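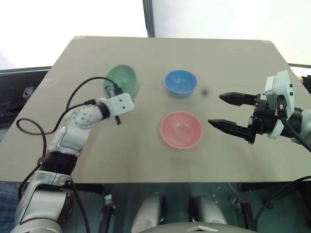 Yaryna Sydorenko
Small landlord, reluctant spreadsheet keeper

I went to another free evening on buying rental property last month. Kwaku Fiadzo invited me, and he buys me dinner when these go badly, so I said yes.

The pitch was for duplexes in Wirnholm. Buy with almost nothing down, let the tenants cover the loan, collect $411 a month per building. The speaker had that number on a slide in very large type. I asked what was in it. Vacancy? No. Repairs? "Minimal, these are solid homes." Property taxes were at last year's rate, before the sale would trigger a new assessment.

I have owned a duplex for 31 months. In that time I've paid for a water heater, a length of sewer line and four locksmith visits, and I had one unit sitting empty through the coldest part of winter. A plumber's bill for $867 wipes out two of those happy months — and that was one of the cheaper bills.

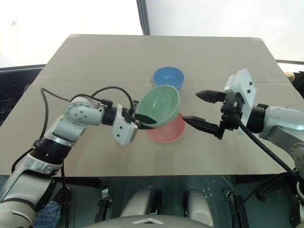
What I'd want to see first

Show me actual tax bills and a rent roll with dates on it. Show me a building you bought and wish you hadn't. The speaker said he had never had a bad one, and that was when I stopped taking notes.

Kwaku still thinks there may be a decent deal on Gowda Street. Maybe. He's getting the sewer scoped in June and I told him to hold off on signing anything until then.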